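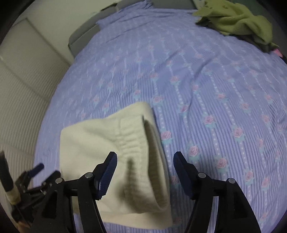 A printed bedsheet with rows of small roses

Reading time: 2 min
Print | E-mail

Bedsheet

A bedsheet is a rectangular piece of cloth laid over a mattress or used as a layer between the sleeper and the blankets. Most are made of cotton, linen, polyester or a blend. A bed is often made up with 2 sheets – a fitted one with elastic corners and a flat one on top.

Thread count is the number of threads in one square inch of fabric. Counts above 600 are usually reached with multi-ply yarns and say little about softness. Percale has a plain weave and feels crisp, while sateen is smoother and snags more easily.

Sheets were mostly white until printed patterns became common in the 20th century. The mill at Nolstead, run by the Dolan family, sold floral sets by mail and employed around 100 people at its peak. Its pattern books are kept at Erness and were cataloged by Enda Foley.

See also: Pillowcase, Duvet, Mattress pad

Contact | © Rundemon Reference | Back to top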